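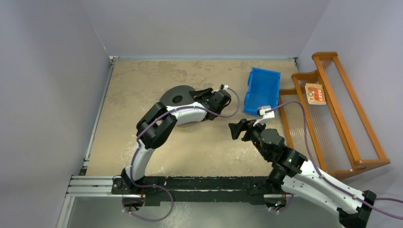
Lucyna Śliwiński replied at 7:40 am
Question before everybody gets carried away - what happens to the people on the sorting bench once the arms take over the putting-away? I did that job for 8 years at Nasrallah and the putting-away was the part where you got to stand up straight and talk to someone.

trekley_nights (thread starter)
Fair question, and I should have put it in my first post. Nobody has been moved off the bench. There are 29 of us on returns at Trekley across both shifts, same as in the spring. What has changed is who does what and in which order. The two-arm cell takes the small stuff, the pick-up-and-put-somewhere part, and we do the looking and deciding. Is it worn, is it missing a part, does it go back on the shelf or into refurb. I love it! My wrists love it more. I used to go home and not be able to open a jar.

pedora_bob
I'm at Pedora, we've had ours going since October. Same feeling here on the wrists. But Lucyna has a point about the talking. Our bench got a lot quieter. You stand at your screen and the next person is two cells down.

trekley_nights
We put the screens back to back so you're facing somebody. It took a lot of nagging and one very long meeting. Ask for it early, before they bolt things down.

gasket67
Not trying to rain on this, but how fast is it really? I watched a pair of arms at our place spend a whole minute on one item that I'd have tossed in the right spot without looking. Everyone clapped. I went back to work.

trekley_nights
Slower than you, for sure! Slower than me too, item by item. It doesn't take lunch though, and it'll do the same boring thing at 4 am that it did at 10 pm. Our best night so far was 826 items through the cell. A good person beats that, but a good person at 4 am, I'm less sure.

gasket67
826 is better than I expected, I'll give you that. How many of those did somebody have to go in and fix?

trekley_nights
67 that night. Mostly flat things that sit tight on the table so the fingers can't get under them. Thin boxes too. You get a light on your screen, you pause the cell, sort it out, press resume. I've gotten pretty quick.

Lucyna Śliwiński
So the bench job is now half inspection, half rescuing a machine. Is that on the pay sheet? At Nasrallah they gave us a "cell attendant" line on the rota and the same hourly rate as before. I don't mind learning new things, I mind learning them for free.

pedora_bob
This. We got a bump, but only after people kept asking. It was small. Get it in writing what counts as attending and what counts as sorting, or you'll end up doing both at full speed.

trekley_nights
We're on a trial rate until the review. I hear you both and I'll bring it up. I still think it's the most interesting the job has been. Last week I got to show the setup people how we lay things out when we do it by hand, big stuff to the back, anything that rolls goes in something with sides, and they changed the layout that same afternoon. In all my time on returns I'd never had anyone ask me how I do it.

jilia_j
Lurker from Jilia here, we're supposed to get a cell after the holidays. Did you get proper training or just a binder?

trekley_nights
Two half days plus a binder. The half days were great, the binder is propping up a fan. Ask to do the pause and resume yourself while the setup person is still standing there. And find out who's allowed to move the arms by hand when it's paused. With us it's only the shift lead, which is annoying when she's on break.

gasket67
At our place it's anyone with the green badge. I think that's a mistake and I've said so.

pedora_bob
Disagree, we have it open to the whole bench after a sign-off and it's been fine. Waiting for a lead to walk over kills the whole point.

gasket67
Fine until it isn't. But I'd take your sign-off over our badges.

jilia_j
Thanks all, writing this down. Going to ask about the back to back screens first.

Lucyna Śliwiński
Ask about the rate first, then the screens.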